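Why Did the Robot Drop the Brush?

A robot can weld a car, pack a box, or stir paint. Hanging a thin brush on a small hook is harder. At the Brestell workshop, two robot arms practice this kind of careful job. In November, one of them kept dropping brushes, and the engineers had to find the fault.

What the robot was supposed to do

The job has 3 steps. The arm picks up a brush, moves it to the rack, and puts the loop at the top of the brush over a hook. The gripper is the robot's hand. It has hard fingers that open and close. It has to squeeze hard enough to hold the brush, and gently enough not to crack the handle.

To know how hard it is squeezing, the gripper uses a force sensor. A sensor is a part that measures something and sends the result to a computer as a number. The computer at Brestell reads the force sensor 1,000 times every second.

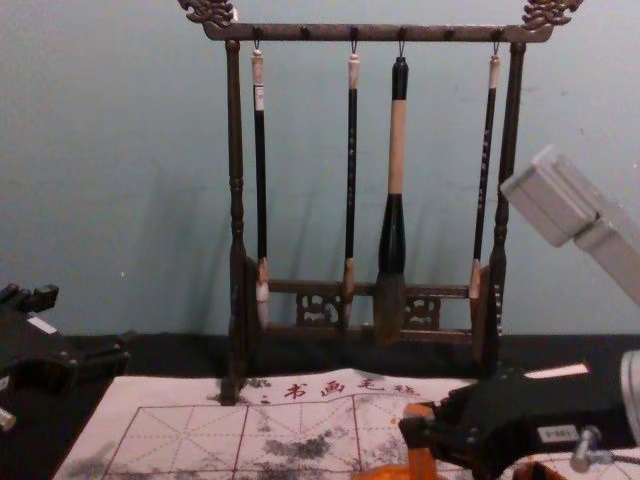

Four brushes on the rack, with the grippers of the two robot arms nearby. The largest brush is third from the left.

What went wrong

The right arm began to let go too early. It dropped 12 brushes in one morning. The computer's records said the grip was strong each time, but the brushes still fell.

Engineer Prapai Boonyarit tested the sensor with nothing in the gripper. The number should have been zero. It was not. The sensor reported a squeeze when there was no squeeze at all. Engineers call this mistake drift. It is like a bathroom scale that shows a weight before you step on it.

Because the number was too high, the computer decided the fingers were tight enough and stopped closing them. The hold was weak, and the brush slipped out as soon as the arm moved.

Why it is a safety matter

A dropped brush does little harm. The same fault in a large factory arm holding a metal part could injure a person. For this reason the Brestell team treats every drop as a fault to be reported — even a small one. The arm is stopped with the red button, and no one reaches under it until it has stopped moving.

How it was fixed

Urmas Hunt replaced the sensor and its cable, which had a worn spot near the wrist joint. The program was changed too. The gripper now opens and checks for zero before each job. If the number is wrong, the arm will not start.

Words to know

Gripper: the part of a robot that holds things.
Sensor: a part that measures something, such as force, heat, or light.
Drift: a slow change that makes a sensor give wrong numbers.
Fault: something in a machine that is not working as it should.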